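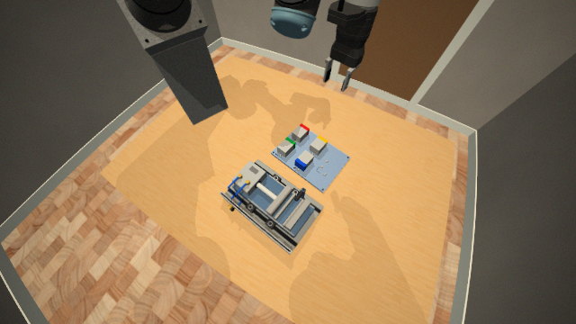 Squeaky parquet next to the radiator, can I fix it without pulling it up?

Posted by Maiara Rezende in Floors

We moved in last December and one patch of parquet talks back every time I cross it. The blocks rock a little. A guy from Dantas quoted me $470 to relay the corner, which seems steep for a noise. Is there a cheaper way that won't ruin it?

Jawad Awan
Depends what's under it. If the blocks rock, the old glue has let go. Lift the loose ones with a putty knife, number the backs in pencil, scrape everything down to clean wood and stick them back with flexible parquet adhesive. Weight them overnight. I used encyclopedias, their first job since 2000. Leave the gap at the wall alone, the floor needs it.
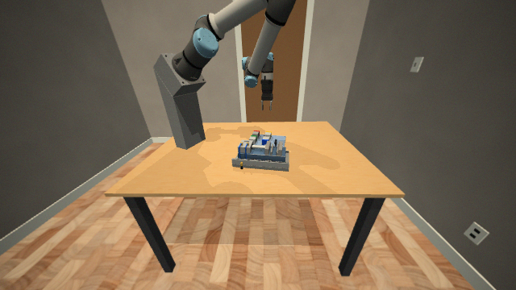

Light wood tabletop, plain room.

Same rules go for a wood table, by the way. Keep it off the heat.

Branwen Maddocks
Talcum powder in the cracks. Worked for my mother for 2 weeks.

Thaís Brito
Buy a humidity gauge first. Mine read 65 in the summer and the floor shut up completely, then the heating came on and the concert resumed.

Comments
Hanane Ouazzani: Rug.
Maiara Rezende: Tried the rug. Now it squeaks softly.

Related
Sanding parquet without crying
Wax or oil for old floors?
Gaps under baseboards

Contact | © Lernness Home Help | Back to top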